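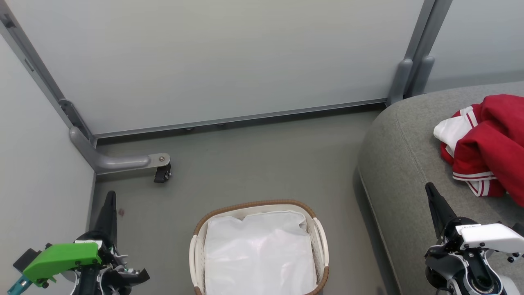 A reader wrote in after my last post to ask why I re-zero the grippers before I touch the head camera calibration, when the Surnus manual lists them in the opposite order. The same reader wanted to know whether the order matters at all on a two-arm machine with parallel fingers.

On mine it does. The calibration routine moves a finger tip through a grid of positions in view of the head camera and solves for the camera pose from the joint angles and the detected tip. If the finger zero is wrong, the tip is not where the model says it is, and the solver puts the error into the camera. The residual still looks acceptable. You find out later, at the basket handle, when both arms close slightly to one side of it.

The cell at Sitedport runs household handling tasks, mostly laundry: basket to floor, basket to sofa, garment off sofa, garment into basket. The basket is a perforated plastic one with a woven rim and a rounded handle at each end. The handles are cream and so are the sides, so the edge between them is weak under flat light, and a small camera error goes a long way.

**Finger zero**

Power the arms, leave the grippers disabled, and back-drive the fingers by hand until they meet. They should meet without a step. If there is a step, stop and look at the finger screws before doing anything in software. I found one loose on the left gripper (the one in the green housing) and had already saved two bad zeros over the top of it.

With the fingers touching, enable at low current, command close, and read the encoder. I take 20 readings per side, opening fully between each. If the spread is more than 4 counts, I clean the slide and start again. Lint is the usual cause. A dry brush gets most of it out. I don't use compressed air on these, as it drives the lint in behind the carriage.

Save the median, not the mean. Restart the gripper controller. On the Omby firmware the new zero is written immediately but not used until a restart, and there is no message to tell you so.

**Jaw wear**

The black fingers on both sides are a consumable. I log close cycles and swap the contact pads every 1,000 cycles regardless of how they look. The wear is at the leading edge, where it meets the basket handle, and you can feel it with a fingernail well before it shows up as a change in grip. Pads go on in pairs. A new pad against an old one gives you the same offset you have just spent the morning removing.

**Head camera**

Let it warm up for 17 minutes before capturing anything. I got that figure by logging the tip position with the arm parked and waiting for the drift to stop. Yours will differ with the mount.

Then run the grid. I run it with the left arm alone, then the right arm alone, and compare the two camera poses. They ought to agree. When they don't, the fault is nearly always in an arm base or a finger zero, and averaging the two only hides it. The Malhotra calibration script averages by default. There is a flag to turn this off, near the bottom of the config file, and I would turn it off permanently.

**Panels and floor**

The panel walls stand on metal feet, and the one nearest the work area has a caster on its leg bracket. If the panel gets bumped, the background shifts, and the stored reference used for change detection is no longer valid. I now check the panel against tape marks at the start of each session, and recapture the reference if it is off the marks.

Pick up small bits from the floor at the same time. Anything with colour in it against the grey-green floor in the background model can raise a detection, and the planner will route around a scrap of thread as though it were furniture.

**Basket liner**

I run with a white plastic bag in the basket. It makes depth worse inside the rim, since the wrinkles return noise and the thing is slightly translucent. I mask the interior and take height from the woven rim instead - the texture there gives a stable return at every angle I have tried.

**Still open**

The right wrist reports a small torque offset when the arm is held over the sofa armrest. It goes away with the arm over clear floor. I suspect the cable loop behind the wrist is pulling in that pose, and I have ordered a longer strain relief from Surnus. Until it arrives I have limited wrist rotation on that side in software, which costs a little reach at the far end of the sofa but keeps the arm from faulting mid-task.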